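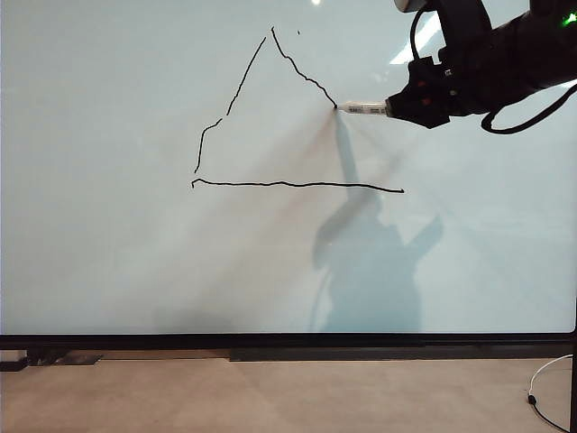
Progress report: board refit and equipment, Listamico workroom
To: Makris Fund, small grants desk
Period covered: January to 9th April

Summary

The grant of 3,000 was awarded to refit the workroom at Listamico with drawing boards and to cover marker supplies for the first year. Spending to the date of this report is 1,288. The main board is up and in use. The second part of the work, which covers the side wall and storage, has not started and is described further down.

Work completed

The old board was taken down in January. Its surface had gone gray and no cleaner we tried would bring it back. Taking it off left a number of holes in the wall, and these were filled and sanded before the new board was delivered. We had allowed one day for this and it took 2.

The new board came from Dimeck. We chose the largest size that would go through the workroom door without being tipped, and a glossy surface over a matte one. The glossy surface wipes clean more easily but does pick up reflections from the ceiling lights. We looked at both types before ordering and decided the cleaning mattered more to us.

Current use

The board is used for basic shape drawing in black marker. Work so far has been on straight lines and triangles. Closing the corners is still the weak point. In the triangle work the strokes often stop short of each other, and the sloping sides come out shakier than the base. We plan to stay with triangles until the corners meet on most attempts, and only then go on to squares and circles.

Drawings are wiped at the end of each session. Under the original plan we were going to keep a record of every drawing. We have changed this to one record per session, as the larger number was taking up too much time and very little of it was being looked at again.

Condition of the room

The upper surface is smooth and easy to keep clean. The dark ledge has a squared end and stands out from the rail, so it needs to be included when the floor is swept. We have asked for it to be wiped down weekly along with the board. 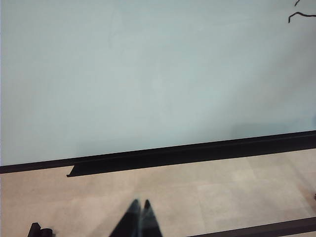 Pale blue-gray surface with the dark rail and ledge, beige floor below.

Spending

Board, delivery and fittings: 600
Wall repair, markers, cleaner and cloths: 688
Total to date: 1,288

The wall repair cost more than we had budgeted. The board cost less, and the difference between the two is small. No money has been moved between budget lines without approval, and we are not asking for any change to the total.

Markers are being used up faster than expected. We started with a mixed box of colors and found that only the black ones were being used. The next order will be black only. We buy them from Jonska, who take back unopened boxes.

Next steps

The side wall will be measured this month and a quote requested for a smaller board. If the price is within the remaining budget we will order it straight away. Shelving for markers and cloths will follow once the board is in place, so that the height can be set to suit.

We also need a decision from the fund on whether replacement lights can be paid for out of the remaining grant. They were not in the application. If the answer is no, we will leave the lights as they are for this year.

Receipts for all items listed are attached. The next report will cover the side wall and the storage.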